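Open day at the Mekonnen parts works, Kiscombe

Our class went to Kiscombe in June to see how plastic car trim is made and shipped. There were 11 of us, and the bus dropped us at the gate at 9. Vesela Papadopoulos from the shipping office signed us in and handed out safety glasses.

We started in the molding hall. The plastic comes in as pellets and is dried before it goes into the machines. It is loud in there, so save your questions for the hallway.
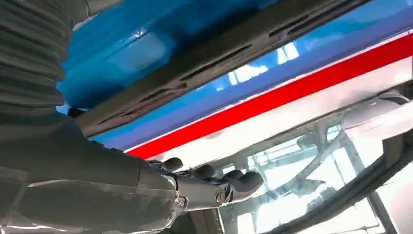 Next was the color room, where Ibrahim Okoro compares each batch with a master sample under two kinds of light. Black is harder than it sounds — a bumper and the trim beside it can look fine indoors and mismatched in a parking lot. He rejects a batch if he has to look twice.

Small parts are kept apart from the long ones, which scratch easily and need more room to turn.

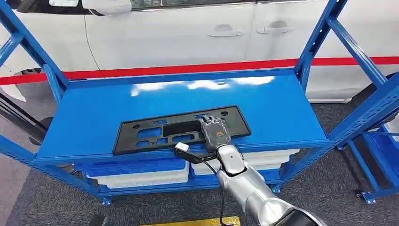

Shipping and returns

The busiest shift last year packed 2,067 orders. Returns get their own desk. Most come back in good shape because the customer ordered for the wrong model year, and those are checked and relabeled.

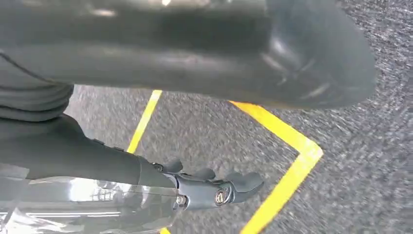 Can you buy parts on the day?
The counter by the exit sells seconds at a discount, cash or card. Wálter Quispe picked up a set of door strips for his old wagon.

Lunch was in the canteen, bean soup and rolls. Parking is tight, and the 621 bus stops right outside.

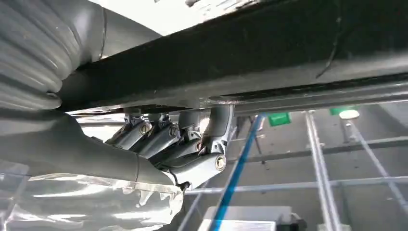

A long black beam with a thin cable hanging against it. Photo: Yuto Minami

The next open day is in the fall. Sign up at the front office.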